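(January 6, 2023) The Clulwood workshop has a kitchen now, sort of. It lives on a computer, the counter is marble (nobody in Clulwood could afford that for real), and a robot arm has been practicing in it since before the holidays. I stopped in to see how the build is coming along, and I stayed a lot longer than I meant to!
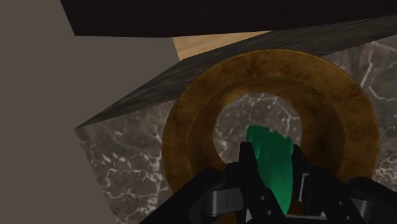

By Dušan Spahić
Clulwood workshop notes

The project goes by Nulby, and the goal is easy to say: pick up a small thing, carry it across a counter, put it down where you were told. The small thing at the moment is a flat green piece that everyone in the shop calls "the chip." The gripper has to close on it from both sides and keep it upright, and a thin piece like that doesn't give the fingers much to hold.

All of this is simulated for now. The members want the motions sorted out on screen before they spend any more on hardware, and I can see why. The shared fund stands at $900, and a bad afternoon with a real gripper could eat a good bite of it. A rerun in the simulator costs a cup of coffee (the coffee there is not great, but it's hot).

I asked how many tries they get through in an evening. On a good one it's 20, with a lot of talking in between.
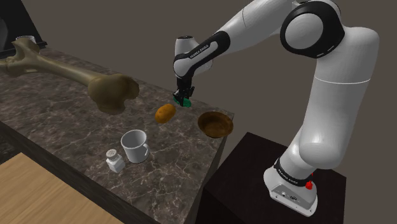
The part I liked best was the arguing over what to put on the counter. One camp wants it nearly bare so the arm can learn the basics. The other camp keeps adding stuff, and going by the potato and the giant bone, the other camp is winning. I'm with them, for what it's worth. My own counter has never been clear in its life, and a kitchen robot that needs a tidy kitchen wouldn't last long at my place.

Next up is a bench for a real arm, to go in the back room on Jerkirwood Street. The top is cut and the legs are waiting for glue. Five people have signed up to help put it together, and there's space for more if you own a decent set of clamps. The plan is to have it standing by March, with an open evening for up to 16 visitors once it is. Put your name on the sheet by the door, or leave a note at the Todorova hardware counter and they'll pass it along.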